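Help us run the fall open day at the Tedbridge robot lab

Posted 12 April 2018

Every September we open the doors of the Tedbridge lab for a day and let people drive the robots. Last year over 1000 visitors came through, which was wonderful and also far too many for the team we had! So this time we're asking early, and we're asking widely. If you like machines, or like people who like machines, please read on.

We need demonstration hosts. A host stands at one of the three arm stations, shows visitors what the arm is doing, hands over the controls and stays close by while they have a go. You'd work in pairs, one of you talking to the visitor and the other keeping an eye on the arm and the stop button. Shifts last half the day, and you can sign up for one or both.

You do not need to be an engineer. One of our best hosts last year was a retired school bus driver who had never touched a robot before training week, and he had a line at his station from opening until we locked up. What matters is that you enjoy talking to strangers and can explain something for the fortieth time as if it were the first.

The main activity is pick and place. The visitor moves the arm over the table, lines up the fingers with a small block, closes them, lifts, and sets the block down somewhere else. It sounds like nothing. Then you watch a grown man hold his breath over it and you see why we keep it on the program year after year. 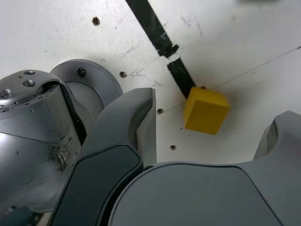 Younger kids tend to go straight for the block at full speed, and adults creep up on it and stop short. Both are fine. Your job is to let them try, give a hint when they want one, and put the block back for the next person once the arm has been stopped. We'd much rather a visitor miss twice and get it on the third try than have the host do it for them.

We also need a few people away from the stations:

Door and tour guides. You'll walk groups of visitors from the Uklow Street entrance through the workshop and into the demo room. Good shoes recommended - it's a long hallway and you'll know every inch of it by the end.

Setup crew. The evening before, we move tables, tape down cables and put up signs. Pizza is provided. Fadi Karam runs the crew and would love to have someone who is handy with a label printer.

Spanish and Arabic speakers, for any role. Tomás McGrath and Anas Nasr covered both languages last year pretty much alone, and they'd be glad of the company.

Training takes place over 3 evenings in the two weeks before the open day. Hosts need to come to all of them; guides and setup crew only need the first. Elie Srour teaches the arm sessions and everyone gets plenty of time at the controls, so you'll be a decent driver yourself before you have to help anybody else. We go over safety on the first night and again on the morning of the event.

Hosts must be 18 or older. Guides can be 16 or older with a signed form from a parent or guardian. The roles are unpaid, but we cover lunch and local bus fare, and you get a T-shirt in a color we haven't agreed on yet.

To sign up, come by Room 226 in the Bataineh Building on any weekday afternoon and ask for Zaid Aoun, or leave a note in the open day box outside the door. Tell us your name, how to reach you, which role you'd like and whether you can do the morning, the afternoon or both. If you want to see an arm running before you decide, just say so and Zaid will set up a time.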